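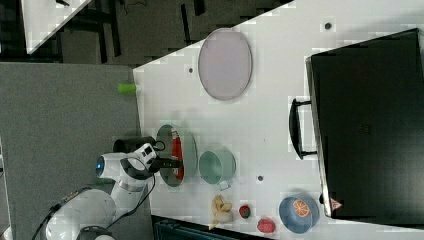 A table in pastels: the oval plate, the green and blue bowls, and fruit waiting its turn.

There was a time when crockery came in white, and you were grateful. Then someone painted a bowl green, someone else answered with a blue one, and now a person of moderate means can spend an afternoon deciding whether a plate is lavender or grey. (Both, if you buy the right one.)

Radosław Zalewska has been mixing his colours for years. He runs Bretine, a kitchen shop with 363 things on its shelves and, by his own account, 2 that match. Sets, he says, are for people who never break anything.

“You buy eight of everything, and by June you've got seven and a grudge,” he tells me, wrapping a mug in newspaper. “Buy odd ones and there's nothing to ruin.”

His method is simple enough. Start with the biggest plate, and make it a dull colour. Let the bowls be louder. Keep the tabletop plain – white is best – and leave the cheerful work to the food, which does it for nothing. An orange slice in a blue bowl needs no help from a designer. A strawberry looks pleased with itself anywhere. Even a banana with a bruised tip can pass for decoration, provided you eat it before teatime.

Mugs are where his principles wobble. He owns three in pale teal, bought on the same morning, and calls this a coincidence. They look suspiciously like a set to me. I have said so, and he has since stopped offering me tea.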